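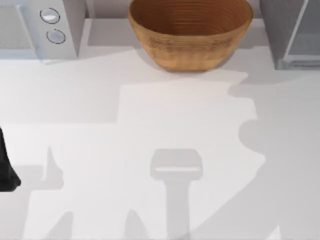 Simulierte Küchenzeile mit Holzschale zwischen zwei Küchengeräten, dazu Teile zweier Roboterarme. Szenen dieser Art dienen zum Aufzeichnen ferngesteuerter Demonstrationen.

Vormachen (Robotik)

Als Vormachen, fachsprachlich Programmieren durch Demonstration oder Lernen aus Demonstrationen (engl. learning from demonstration), bezeichnet man Verfahren, bei denen ein Roboter eine Aufgabe nicht Zeile für Zeile einprogrammiert bekommt. Ein Mensch führt sie vor, entweder mit der Hand am Roboterarm oder über eine Fernsteuerung. Aus den aufgezeichneten Bewegungen wird anschließend eine Steuerung abgeleitet, die im günstigen Fall dasselbe tut wie der Mensch und im ungünstigen Fall auch.

Abgrenzung

Vom Vormachen zu unterscheiden ist das reine Abspielen gespeicherter Positionen, wie es in der Industrie seit Jahrzehnten unter dem Namen Teach-in üblich ist. Ein so angelernter Arm fährt an die Stelle, an der das Werkstück gestern lag, und greift dort zu, ob es noch da ist oder nicht. Beim Lernen aus Demonstrationen soll das System aus mehreren Vorführungen auf neue Lagen schließen. Die Grenze ist in der Praxis fließend, in Projektanträgen dagegen meist sehr scharf.

Ebenfalls nicht gemeint ist das bestärkende Lernen, bei dem der Roboter durch Versuch und Irrtum zu einer Lösung kommt. Beide Ansätze werden gern kombiniert: Die Vorführung liefert einen brauchbaren Anfang, und das Irren übernimmt danach die Maschine.

Vormachen mit der Hand

Beim kinästhetischen Führen fasst die Bedienperson den Arm an und bewegt ihn durch die Aufgabe. Die Motoren gleichen dabei das Eigengewicht aus, so dass sich der Arm leicht verschieben lässt. Gespeichert werden Gelenkwinkel, Greiferöffnung und, sofern entsprechende Sensoren vorhanden sind, die auftretenden Kräfte.

Das Verfahren ist schnell erklärt und erfordert keine zusätzlichen Eingabegeräte. Nachteilig wirkt sich aus, dass der Mensch im Arbeitsraum steht. Er verdeckt Kameras, wirft Schatten und taucht in den Aufzeichnungen auf, in denen er später fehlen wird. Bei zwei Armen kommt hinzu, dass viele Bedienpersonen schon zum Führen eines einzelnen Arms beide Hände benötigen.

Vormachen durch Fernsteuerung

Bei der Teleoperation wird der Arm über ein Eingabegerät gelenkt. Verbreitet sind

Leitarme, also kleinere oder baugleiche Arme, deren Gelenkstellungen auf den ausführenden Arm übertragen werden;
Handcontroller aus der virtuellen Realität, deren Lage im Raum die Lage des Greifers vorgibt;
sechsachsige Eingabegeräte für den Schreibtisch, die beim ersten Gebrauch regelmäßig zu Entschuldigungen führen;
Tastatur und Maus, wenn sonst nichts bewilligt wurde.

Die Bedienperson sieht die Szene direkt oder über Kamerabilder. Im zweiten Fall fehlt ihr häufig der Tiefeneindruck, weshalb Greifer in Demonstrationen auffallend oft kurz vor dem Gegenstand innehalten. Lernverfahren übernehmen dieses Innehalten zuverlässig. In der Literatur wird es gelegentlich als Vorsicht des Modells gedeutet.

Zweiarmige Aufgaben gelten als besonders anspruchsvoll. Schon das Umsetzen einer Schale mit zwei Greifern verlangt, dass beide Seiten sich im selben Takt bewegen. Üblich ist eine Zuordnung von linker Hand zu linkem Arm. Steht die Bedienperson dem Roboter gegenüber, muss vorher geklärt werden, wessen Links gemeint ist.

Demonstrationen in der Simulation

Viele Aufzeichnungen entstehen in simulierten Umgebungen. Beliebt ist die Küche: Sie enthält Türen, Drehknöpfe, Gefäße und Arbeitsflächen, und jeder Gutachter hat schon einmal eine gesehen. Die Bedienperson steuert die gerenderten Arme auf dieselbe Weise wie echte. Nach jedem Durchgang wird die Szene per Knopfdruck in den Anfangszustand zurückgesetzt, ein Komfort, den wirkliche Küchen bis heute nicht bieten.

Die Simulation erlaubt es außerdem, Beleuchtung, Oberflächen und Anfangslagen zu variieren. Dadurch soll das gelernte Verhalten weniger an Zufälligkeiten hängen, etwa am Verlauf eines Schattens auf der Arbeitsplatte. Simulierte Küchen sind allerdings meist ungewöhnlich aufgeräumt. Beim Übergang auf echte Geräte macht sich vor allem der Kontakt bemerkbar: Reibung, Nachgiebigkeit und das Verhalten rutschender Gegenstände werden nur näherungsweise berechnet. Eine simulierte Schale kann durch den Tisch fallen, eine echte nur vom Tisch.

Qualität der Vorführungen

Umstritten ist, wie gut eine Demonstration sein muss. Geübte Bedienpersonen liefern glatte, kurze Bewegungen, aus denen das System wenig darüber erfährt, was nach einem Fehlgriff zu tun wäre. Ungeübte liefern dieses Wissen reichlich. Younes Filali schlug für den Datensatz Numdale deshalb vor, misslungene Durchgänge aufzubewahren und nur zu kennzeichnen. Numdale umfasst 2.000 zweiarmige Demonstrationen in simulierten Küchen. Die Kennzeichnung erfolgte durch 2 Personen, die sich über den Begriff »misslungen« erst im Verlauf der Arbeit einigten. Der Datensatz wurde am 1. März 2018 veröffentlicht.

Einen anderen Weg ging die Arbeitsgruppe um Uzma Yousafzai mit der Steuerungssoftware Nadeo. Diese glättet die Eingaben der Bedienperson bereits während der Aufnahme. Die Bewegungen wirken dadurch ruhiger, gehören aber streng genommen niemandem mehr. Filali kritisierte, man lerne so vor allem den Glättungsfilter. Yousafzai entgegnete, dieser sei immerhin gut dokumentiert.

Bekannte Schwierigkeiten

Als Fehlerverkettung wird der Umstand bezeichnet, dass kleine Abweichungen den Roboter in Lagen bringen, die in keiner Vorführung vorkamen, worauf die Abweichungen größer werden. Abhilfe schaffen Korrekturen: Ein Mensch überwacht die selbsttätige Ausführung, greift bei Bedarf ein, und der Eingriff wird den Trainingsdaten hinzugefügt. Im Projekt Bumis war diese Rolle als Bereitschaftsdienst vorgesehen. Der Abschlussbericht führt sie als Hauptbeschäftigung.

Weitere Probleme sind Verzögerungen in der Übertragung, fehlende Kraftrückmeldung und Ermüdung. Letztere lässt sich in den Daten nachweisen. Gegen Ende einer Sitzung werden die Bahnen kürzer und die Ablagepunkte großzügiger.

Bezeichnungen

Im Deutschen konkurrieren »Vormachen«, »Anlernen« und »Einlernen«, ohne dass sich ein Unterschied durchgesetzt hätte. Der englische Ausdruck imitation learning wird mit »Imitationslernen« übersetzt und umfasst auch das Lernen aus bloßen Beobachtungen, etwa aus Videos menschlicher Tätigkeiten.

Siehe auch

Teleoperation
Teach-in-Verfahren
Bestärkendes Lernen
Nicholas (Leitarm)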